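Notebook, bench 2, equipment planning
11th September

Purpose of this entry: to write down what we need to buy for the second cell before Ermanno closes the list. I spoke with him in the morning and he wants one page, with prices where we have them and a clear word on what can wait. I write it here first and make it shorter afterwards.

The task stays the same as in July, small rolls of bags and the yellow container. I think it is a good task for deciding about fingers, so I used it again for this. The rolls are light and the plastic wrinkles, and a finger that is too thick pushes the neighbour away before it closes. With the pointed black fingers we can go down between two rolls on the marble top. I would like to keep this shape for the new cell and not pay for the wide ones from Keltetti.

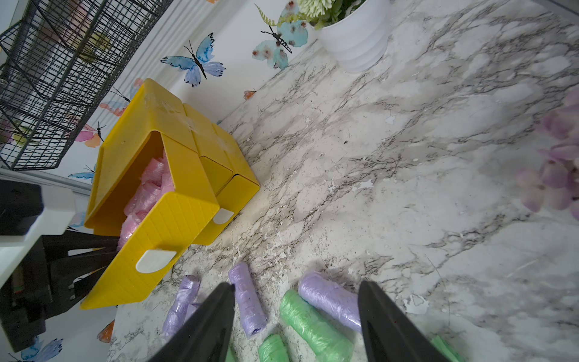
Fingers and grippers

Keltetti offers a set of finger tips for 130 each. Gindine has a similar set for 200, but the delivery is shorter and they accept to send one set for trial. Joon-young prefers Gindine. I have no strong opinion, only that we must order spare tips together with the first set and not later, as we did last time and then waited.

To ask both: is the tip changed with screws from the side or from the front? From the front is easier when the arm is mounted.

Table top

The marble pattern surface is worn in many places and there are peeled patches. For the work itself this is no problem. For the new cell I propose to buy a top with a harder finish, also from Flernormont if they still cut to size. The old one can be replaced at the same time if there is money left. Ermanno says there will not be money left.

Arms and frame

Two arms again. I considered one arm only, to save, but then the second cell cannot run the same programs and we would have to keep two versions of everything. Joon-young agrees with this and asked me to write it down so that it is not discussed a third time.

The base positions should be copied from the present cell, one arm at each front corner. What I want to change is the cables. At present they cross the front rails near the bases, and on the left arm there is a loop going out toward the wall. Please budget for cable clips and a proper guide. It is a small cost compared to one damaged connector. The same aluminium profile for the frame, so we can use the brackets we already have in the drawer.

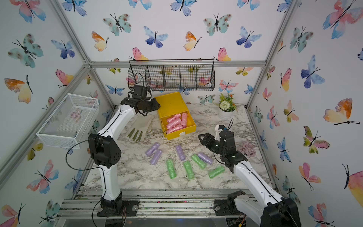
Small items

Wire baskets, same kind as now, one black with compartments for the back wall and one white for the side.
Work gloves, 5 pairs.
Spare rolls in lavender, green and pink. The supermarket is cheaper than Na, I checked.
One more yellow container of the same model, if it is still sold.

Open points

Power for the second cell: is the present socket line enough? Joon-young will ask the building people.
Warranty on the arms. The offer speaks of 5 years in the text and says nothing in the table. I wrote to them, no answer yet.
Transport is not included in the Gindine price. Ask again.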